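The Ferry That Stopped, and the Town That Rowed

Wirico has one road in and it floods. So when the ferry crew walked off in November, all of them, same morning, the town had maybe a day of milk left at the store and a bridge with water over the deck.

Pay dispute. Four crew, none replaced since. The operator, Metoven, put a notice on the dock gate and that was it. No date for a return.

By noon there were 17 boats on the landing. Skiffs mostly, a couple of canoes, one old lobster boat that hadn't been off its trailer in years. Someone taped a sign-up sheet inside the bait shop window. First run at 6 a.m., last one before dark, two people to a boat - no exceptions, the current off the point is bad. 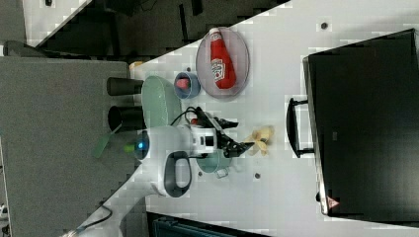 Prescriptions went first. Then the school kids, who have to get across to Rurkero for anything past sixth grade. Mail came over in feed sacks. A woman on the landing told me she'd rowed more in one week then in the ten years before it, and her hands looked it.

Not everybody is happy. The town has no insurance for any of this, and the selectmen said so, twice, at a meeting that ran late and got loud. Metoven says talks are "ongoing." The crew says they've had one phone call.

Meanwhile the sheet in the window is full through the end of the month. Somebody has added a second page.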